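Hirkbridge Community Kitchen
Dry store and condiments: monthly check
December 2021
Checked by: Imelda Evangelista
Countersigned: Denise Hollis

1. Shelving
Fixings tight, no wobble: Yes
Heavy items on lower shelves: No
Comment: Rice sacks had gone back up to the third shelf. Moved down. Please leave them there.

2. Floor and skirting
Swept under bottom shelf: Yes
Signs of pests: None
Comment: Gap by the pipe still open. Reported in November, job number 714.

3. Dry goods
Opened bags in lidded tubs: Yes, apart from cornflour
Use-by dates on tubs: Mostly
Comment: Three tubs have a date and no product name. Aileen Panganiban to relabel.

4. Oils and vinegars
Caps on and wiped: Yes
Stored away from hob: Yes
Comment: More than 10 litres of rapeseed oil in stock. Do not reorder yet.

5. Sauces and condiments
Original label in place and readable: Yes
Label in English or allergen sheet on file: See comment
Opening date marked: Partly
Comment: The Haitian (海天) one has a gold and red label with the name in Chinese characters. Not everyone on the rota can read it, so the allergen sheet goes in the blue folder under H. Karim Zerouali has the supplier's sheet and will print it. Do not decant this into unmarked bottles. 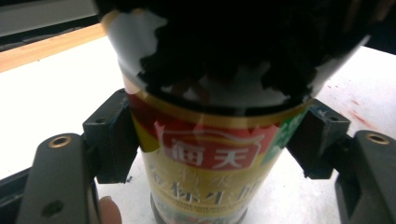 6. Allergen folder
Folder in place by the door: Yes
Sheets match stock: No
Comment: 36 sheets in the folder, several for things we stopped buying. Old ones to come out. Sesame sheet is torn and needs reprinting.

7. Lighting and access
Light working: Yes
Doorway clear: No
Comment: Folding trolley left across it again. It lives in the corridor.

8. Temperature
Thermometer present: Yes
Reading written on the wall chart: Yes
Comment: Chart has two blank rows in November. Whoever opens up fills it in before starting prep.

Carried forward
Pipe gap (item 2)
Tub labels (item 3)
H sheet and sesame sheet (items 5 and 6)

Next check: Tuulikki Koskela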